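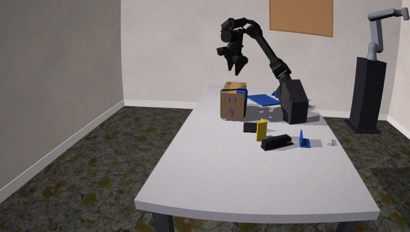 Carton with the blue arrows, on the white table.

January, bench notes

Third round on the carton glue joints. Karitz changed their board sometime before the holidays and the side seams have been letting go in the cold room ever since. Stored 10 cartons from the new lot overnight at 3 degrees, pulled them at 8:15 and opened each seam by hand. Four tore fiber the whole length, which is what we want. The others peeled clean off the board and left the glue line shiny.

Clean peel usually means the glue skinned over before the flap closed. Bead was set at 400 mm per pass, same as last year. Pot thermometer agreed with the dial, so I'm leaving temperature alone for now. 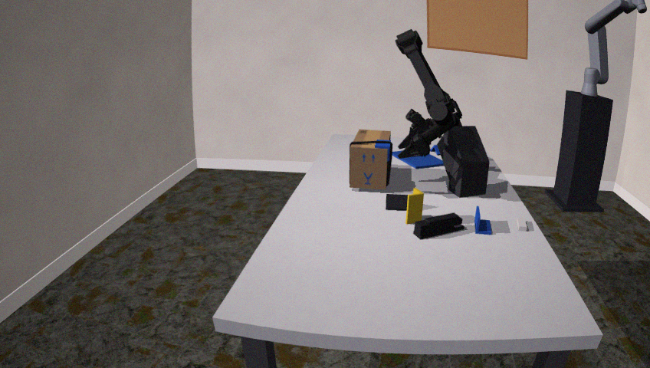 Cameron Stubbs thinks the new board has a heavier clay coat and wants to try the Plotex adhesive, the one Robles switched to. Could be. I would like to shorten the open time first — one change per lot, or we end up where we were with the tape trial.

Water drop test on the outer face: old board soaked it up in 29 seconds, new board still had a bead standing when I gave up and went to lunch. That does lean toward Cameron's idea. Should repeat on the inner face, where the glue goes.

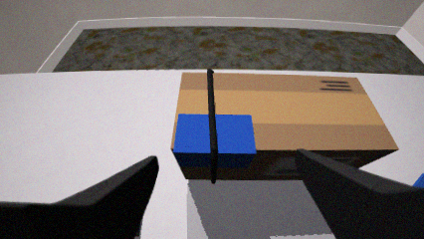 White tabletop, afternoon.

To do: ask Karitz for the coating weight in writing. Find the Clusik spring gauge — it was in the second drawer and now it isn't. Mark the peeled flaps with lot and position before they go in the bin.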